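About Ornholm

Ornholm is a research group at Purkico. We work on one problem: how a robot arm can learn to pick up and place everyday objects from a small number of human demonstrations. The group was started by Poul Bech and now has 4 full-time members.

What we work on

Most of our effort goes into a training method we call Fandar. A person guides the arm through a task, and the wrist camera records each attempt. The older approach was to train on every recording equally. Fandar scores short segments of each attempt and gives more weight to the moments just before contact, when the fingers are lining up with the object. Those moments are a small part of any recording, but most failed grasps can be traced back to them.

Our main test task is shelf stocking with drink cans. Cans are cheap, they roll, and a shiny lid looks different from every angle. We lay them on their sides on a white table next to a small rack with a cream-edged plate and metal rods, and start each trial from a new position. 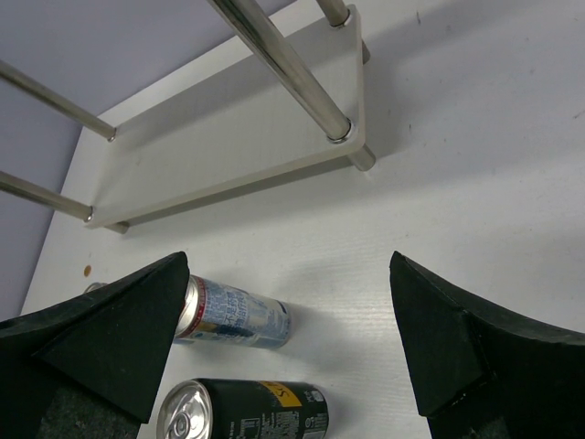
Ackermann asked after our last open day whether the method only works because the table is so plain, and said a cluttered shelf in a real store would be the fairer test. We agree that it is an open question. A second round of trials with mixed backgrounds began in November and is not finished.

Results so far

The current model was trained on 497 demonstrations. In a set of 100 test trials, the version trained with equal weighting completed 58. With Fandar weighting, on the same starting positions, it completed over 80. Cans lying parallel and close together are still the hardest case - the fingers tend to push the second can while closing on the first.

We publish failed trials along with the successful ones, sorted by the point at which the grasp went wrong.

Working with us

We take on student projects twice a year and lend our recordings to other labs on request. Write to the group office at Purkico and say which task you are interested in.

Page last updated January 22, 2019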